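学寮の鐘と学則 ― 創立期の記録を読む

本稿は、ステンドウ学院の創立期に関する覚書の続きである。前回は用地の取得までを扱った。今回は、最初の学寮が開かれてから学則が整うまでの経緯を、学院の評議録および会計簿に基づいて記す。

ステンドウの町に高等教育の場を設ける構想は、港の商人層から出たものであった。当時、子弟に学問を修めさせようとすれば、海を渡るほかに手段がなかった。渡航費と滞在費の負担は重く、途中で学業を断念する者も多かったと評議録は伝えている。開設の請願書には158名の署名が添えられた。署名者の職業欄を見ると、船主や穀物商に加え、製本職人、薬種商、測量士などの名称が並んでおり、請願が一部の富裕層に限られたものではなかったことがうかがえる。

設立資金の中核をなしたのは、ティルキア基金である。同基金はもともと灯台の維持を目的として積み立てられたもので、これを教育に転用することの可否をめぐり、教区の間で長い論争が続いた。反対派は寄付者の意思に反すると主張し、賛成派は灯台の管理がすでに港務局へ移管されている点を挙げた。最終的には、元本には手を付けず利子のみを学院に充てるという条件で合意が成立している。この条件は後年まで学院の財政を縛り、教授職の増設が遅れる原因ともなった。

開学時に置かれた講座は、古典語、数学、自然哲学の三つである。神学講座の設置は見送られた。教派間の均衡を崩すことを避けるためと説明されているが、評議録の欄外には、適任者の俸給として提示された年額200ポンドでは応募がなかったとの書き込みもある。二つの説明は必ずしも矛盾しない。ただし、公式の沿革が前者のみを採用してきた点には留意を要する。

講義は朝7時の鐘とともに始まった。冬季は暗く、学生は各自で蝋燭を持参することとされた。1月の会計簿には、蝋燭を忘れた学生に貸与した分の代金が細かく記載されており、未回収のまま翌年度に繰り越されたものもある。鐘は近隣の造船所から譲り受けたもので、音程が低く、町の住民からは霧笛と紛らわしいとの苦情が寄せられた。鐘が現在の位置に移されたのは、北棟の完成後である。

学則の制定は開学から3年を経て行われた。それまでは教授が個別に規律を定めており、同じ遅刻であっても講座によって罰金の額が異なっていた。統一学則の草案は210条に及んだが、審議の過程で大幅に整理された。削除された条項には、外套の色に関する規定や、食堂での発話をラテン語に限る規定が含まれる。後者については、給仕係が注文を理解できないという実務上の理由が挙げられている。

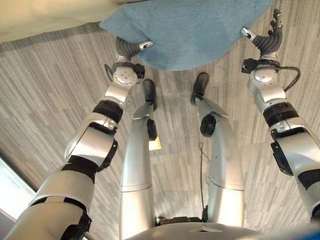

水色のタオルの縁をつまむグリッパー

図書室の成立についても簡単に触れておきたい。最初の蔵書は、トドロヴァ文庫と呼ばれる個人蔵書の寄贈によるものである。航海術と植物学に偏った構成で、学生が必要とした古典語の辞書は一冊も含まれていなかった。評議会は辞書の購入を認めたものの、発注先の書肆が途中で廃業し、代金の返還をめぐる書簡が二年にわたって交わされている。この往復書簡は保存状態が良く、当時の書籍流通を知るうえでも有用な史料である。

なお、前回の記事で北棟の起工を春と記したが、会計簿を再度確認したところ、石材の支払いは前年の秋から始まっていた。起工の時期については秋と改める。次回は、北棟の建設と、それに伴う寄宿料の改定を取り上げる予定である。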